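A Day at the Hamada Wood and Door Fair

I've wanted to get to the Hamada fair for years, and this March I finally got on the early train and went. What a day! If you like timber, joinery, old tools or the smell of linseed oil, put it on your list right now.

The fair fills two long halls and a covered yard between them. I started in the yard, where the boards are stacked for sale, and lost the first hour there without noticing. One seller had walnut offcuts in a bin and was letting people wipe them down with a damp rag to see the color come up. I bought three pieces I have no plan for.

Hall One is doors and windows. I know that sounds dull, but it was my favorite part of the visit. Dong-hyun Kwon was at the Lusero stand all morning cutting a raised panel by hand, and he talked the whole time he worked. He explained that the panel has to float in its groove so it can swell and shrink with the seasons, and that most of the cracked panels he gets asked to repair were glued in by somebody trying to be helpful. He let a few of us try the plane. Mine chattered badly and his didn't!

Next door, Previa had a display on grain and finish, so you could compare tones before ordering anything. I'm usually suspicious of finish samples, but I stayed far longer than I meant to.

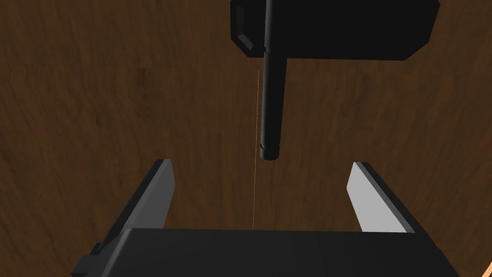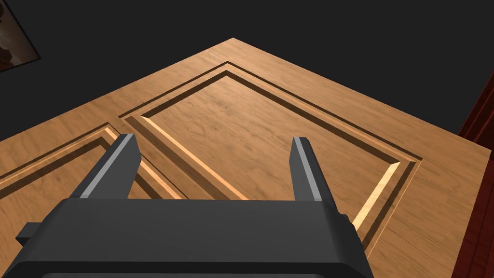 Rendered wood in two finishes: dark streaked grain (first) and a lighter brown paneled door (second).

Lunch was a bowl of noodles in the yard, eaten standing up next to a man who wanted to talk about hinges. I learned a lot about hinges.

Hall Two is finishes, glues and hardware. Platix had more than 400 handles mounted on one wall, and you're allowed to turn every one of them (I tried plenty). The oil and wax demonstration at the back was packed, so get there 20 minutes early if you want a seat. The best tip I picked up was to oil the end grain first and go back to it last, which I've already tried at home on a cutting board. It came out beautifully.

A few practical things. Bring cash for the timber yard, wear shoes you can stand in, and carry a tape measure. The shuttle back to the station leaves from the north gate, and the last one fills up fast. I ended up walking with my walnut under one arm, and my shoulder was sore for two days.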